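Buscar en el sitio Buscar Búsqueda avanzada
Abril de 2020 | Redacta: Gøran Öberg

ACTA REUNIÓN DE SEGUIMIENTO. Robot de traslados, centro Cudton

Asisten: Liviu Dobre (celadores), Gøran Öberg (acta), Yan (rehabilitación), dos personas de Sternlow. Excusa ausencia la supervisora de noche.

1. Acta anterior. Se aprueba. Corregir "camilla" por "silla" en el punto 4.

2. Qué hace y qué no. Sternlow resume: de momento solo silla vacía, manual, coger por los empuñaduras y llevarla junto a la cama. Pacientes no. Dobre pide que conste por escrito: con paciente sentado empuja siempre un celador. Consta.

Carga actual: 1,092 movimientos de silla vacía en octubre, según el parte de planta. Unas 200 horas de celador al mes, cifra a revisar, Yan no la ve clara.

Trabajo con la silla de asiento azul: 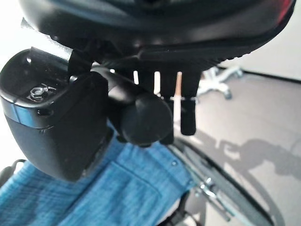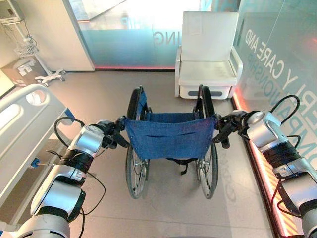 3. Turnos. Dobre: los celadores preguntan si se pierden plazas. Dirección responde que no en este ejercicio. Y en el siguiente? Sin respuesta, se pide por escrito. Las horas liberadas, a acompañar a pacientes a rehabilitación, no a almacén. Yan de acuerdo, hoy llegan tarde a sala por falta de gente.

4. Quién vigila el robot. Discusion larga. Propuesta Sternlow: un celador por turno con formación. Dobre: eso es una función nueva, se paga o no se hace. Queda abierto, pasa a personal.

5. Seguridad. Frenos de la silla: los revisa una persona antes de sentar a nadie, aunque el robot la haya colocado. Parada de emergencia accesible desde los dos lados de la cama. Pasillo fuera del alcance por ahora.

6. Formación. 92 personas en lista, grupos pequeños, dentro de jornada. Material en Fumudness, falta dar de alta a los eventuales.

Pendiente:
- Dirección: respuesta por escrito sobre plazas
- Dobre: recoger quejas y sugerencias de los tres turnos
- Sternlow: hoja de una cara con qué hacer si se para a mitad de un movimineto
- Yan: repasar las horas del punto 2

Ruegos y preguntas: el ascensor 2 sigue mal. No es de esta reunión, se traslada a mantenimiento.

Próxima reunión, fecha por confirmar.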